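Vodik opens its handling lab for an afternoon of gripper demonstrations

2022-04-13

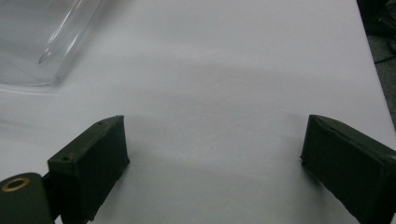

Visitors to the Vodik handling lab spent most of the afternoon on a single question: how to record the way a person picks something up so that a robot arm can repeat it. The lab, which shares a building with the packaging firm Esfahani, opened its doors to 58 registered guests, mainly from local manufacturers and two technical colleges.

The demonstrations used a hand-held gripper with two fingers. An operator squeezes the handle, the fingers close, and a camera on the tool records the approach, the grasp and the release. No arm is involved at this stage. The recordings are used later to train a control policy, which then runs on a fixed arm in the next room.

Tiruwork Weldu, who leads the project, opened with figures. The lab has collected 2195 recordings since January, at five workstations. Of the recordings checked so far, 33 were rejected for timing errors between the camera and the finger position sensor. Weldu said the fault was traced to a firmware setting and has been corrected.

Guests were then invited to try the tool. Each session lasted roughly 5 minutes and followed the same sequence – start with the fingers open, approach from above, grasp, lift, place, reopen. Several visitors closed the fingers too early and pushed the part away from them. Staff kept those attempts. According to Weldu, a set with only clean grasps leaves the arm with no information on how to recover from a poor one.

A second station covered finger wear. The contact surfaces are treated as consumables, and the lab logs each change by date and workstation. A production engineer from Esfahani asked whether worn surfaces affect the training data. Weldu answered that they do, slightly, and that the team now mixes new and used fingers on purpose. The size of the effect has not been published.

The fixed arm was shown last. It sorted small molded caps supplied by Gurkina, a closures manufacturer, and placed them in trays. One run was stopped when two caps stuck together, and an operator separated them by hand before the program was restarted. Cycle time was not given. Asked about it, Weldu said the current setup is slower than a person and that speed is not a target for this phase.

Questions at the end dealt mostly with cost and floor space. Bristus, which builds the tool housings, had a price sheet for the hand-held unit but none for the arm cell. A written summary of the session, including the workstation layout and the recording procedure, will be sent to everyone who registered. Requests for a separate visit can be made through the lab's front desk.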